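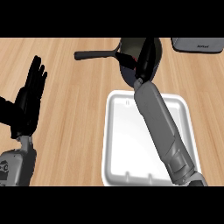 Pre-Record Checklist, Episode 115 (with my grumbling left in)

Posted October 8, 2023

A bunch of you asked what I go through before we hit the red button, so I'm pasting the whole sheet this time, comments and all. The room is the back half of the old Skumley comic shop, and the wiring is older than most of the back issues, so the first part is more about not tripping or frying anything than about good sound.

ROOM AND POWER

Cables taped down from door to desk: OK
Redid the strip by the door. The old tape had curled up and I caught my sneaker on it twice in August.

Power strips not plugged into other power strips: FIXED
Guilty. The retro console shelf was hanging off the lamp strip. It has its own wall outlet now, and yes, that means the lava lamp is retired.

Space heater off and unplugged: OK

Extinguisher gauge in the green: OK
Tag is current too. Please stop hanging your headphones on it!

Exit path clear: FAIL, then OK
Three long boxes of trade paperbacks right in front of the back door. Moved them under the window.

Mic arms tight at the clamp: 3 OK, 1 NOT OK
Seat four droops. I snugged it up and it drooped again before I even sat down, so that seat gets a desk stand until the new clamp shows up.

GEAR

Mixer vents clear: OK
Dusted. So much dust.

Headphone volume down before anyone puts a pair on: OK
I'm a pest about this one. Somebody left the knob all the way up after the Neagu trailer reaction and I yelped loud enough to peak my own mic (it's in the outtakes, enjoy).

Laptop battery not swollen, lid closes flat: OK

Free space on the recording drive: 200 GB, OK

Backup recorder running on fresh batteries: OK
Put the old ones in the recycling jar, not back in the drawer. I mean it.

SHOW STUFF

Spoiler line agreed on: OK
We're stopping at chapter 19 of Ikance. If you've finished it, good for you, keep it to yourself until the bonus show.

Gisent beta footage cleared to talk about: NOT YET
The invite email says one thing and the pop-up in the game says another. I wrote to the studio. If there's no answer by the time we record, we skip it and do the mailbag early.

Phones on silent: OK, including mine this time

Water at every seat, with lids: OK
No open cups near the mixer, ever again. The sticky fader still makes that little crunch.

STILL OPEN

New clamp for seat four
Answer on the Gisent footage
A real rug for the middle of the room, if anyone local is getting rid of one (nothing with tassels, the chair wheels eat them)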